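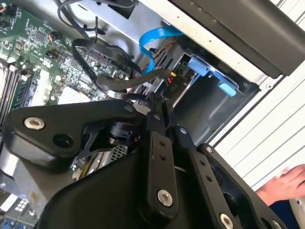 Ticket 51: Nightly backup stops at 35 percent
Product: Zekis Backup, desktop edition
Opened by: Trernodance studio office
Handled by: Kamel Small Office Support
Status: Solved

First message from the customer

Hello, and thank you in advance for your patience with me, I am much better with tap shoes than with computers! Every night our office computer is supposed to copy itself to the Prilach storage box in the closet. It did this without a peep all spring. Then we came back from our August break and now every morning there is a little orange triangle waiting for me, and the report says the job stopped at 35 percent. There's no error number that I can find, only the words "source not available."

I have restarted the computer, restarted the box, and swapped the network cable for the one from the lobby printer (which made the printer people unhappy, so I put it back). All our class lists and costume orders are on there, along with years of recital music, so you can imagine I'm a bit nervous.

Reply from support

Good morning, and thank you for such a clear write-up. Please don't worry yet. "Source not available" means Zekis couldn't read something on your computer, so I would leave the Prilach box alone for now. Would you open the History page, click on last night's job, and tell me the last folder it mentions? Please also copy the recital music and the class lists to a USB stick today, before we try anything else. It may not be needed, but we'll both sleep better.

Customer

USB stick done, both folders opened fine from it. The last folder is called Music Shared. Does it matter that the music moved? Over the break we put it on a second drive, as the first one was getting full. I still see it as a folder in the same old place, so I never thought to mention it.

Support

It matters a great deal, and I'm so glad you mentioned it! What you see in the old place is a shortcut that points to the new drive. You can open it because you are signed in. The backup runs at 2 in the morning under its own account, and I suspect that account was never given permission to look at the second drive.

Before changing that, I'd like to rule out the drive itself. Please open the Disk Health page in Zekis and read me the status for both drives. There is no need to take the computer apart for this. If a drive does turn out to be failing, we can talk about having a shop open the case and replace it. In a lot of desktops the hard drive sits in a carrier, and they come in all sorts of colors, like this blue one at the drive cage of an open tower.
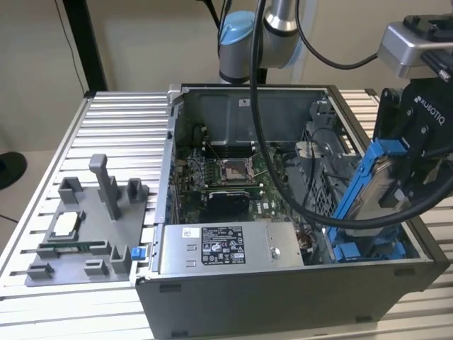 Drive check and permissions

Customer: Both drives say Good. I was holding my breath.

Support: Wonderful, then we can leave the hardware be. Please go through these in order.

1. Right-click the second drive and choose Properties, then Security.
2. Click Edit, then Add, and type ZekisService.
3. Tick Read and press OK. It may think for several minutes with that much music.
4. In Zekis, open the job and remove Music Shared from the list.
5. Add the real music folder from the second drive in its place.
6. Save, and press Run Now.

Customer: Step 2 told me the name could not be found. I tried it with a space too.

Support: My apologies, that one is on me. Older versions call it ZekisAgent. Everything else stays the same.

Customer: That took it! It's running now and I'm going to teach my 7 o'clock class and try not to think about it.

Next morning

Customer: Green check mark! It went all the way through, and I restored one song to the desktop like the help page suggests and played it start to finish. Thank you, truly.

Support: I'm delighted. Please keep the USB stick in a drawer until the job has run cleanly for a week. I've also asked for the help article to list both account names. Closing the ticket now, and replying here will open it again if the triangle comes back.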